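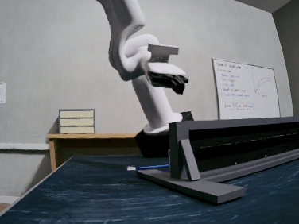

Satish Negi wondered whether we oughtn't to leave the gripper fingers alone until the wrist had been looked at, as he'd rather not take the same end of the arm apart twice in one month. There was a good deal of agreement around the table, and Ritu Sachdeva kindly offered to move the finger pads down to the bottom of the November list.

Wrist joint. The arm has now done 2172 hours by its own counter, and the grease interval we settled on is 2000, so we're a bit past it (no great harm, Satish thinks, but let's not make a habit of it!). Ritu will order the grease from Sandhu along with a new seal. Agreed.

Base bolts. Ritu went over these with the torque wrench on Wednesday and found one that took a little more turning than the rest. She has put a paint mark across all of them so that whoever looks next can tell at a glance if one has crept.

Home position. Satish reported that the arm has been stopping slightly high when it parks. He'd like to redo the zero after the grease job and keep the old values in the binder, just in case. Agreed, with thanks.

Spares. The quote from Reson for a finger set came to $393, and Dromalance hasn't answered yet. We'll give them until the next meeting. Part 41 on the drawing is the small linkage pin, and Ritu asks that everyone please put it back in its own bag.

Pultitetti visit. Held over, as we'd run well past lunch by then.

Next meeting 10:30, same room.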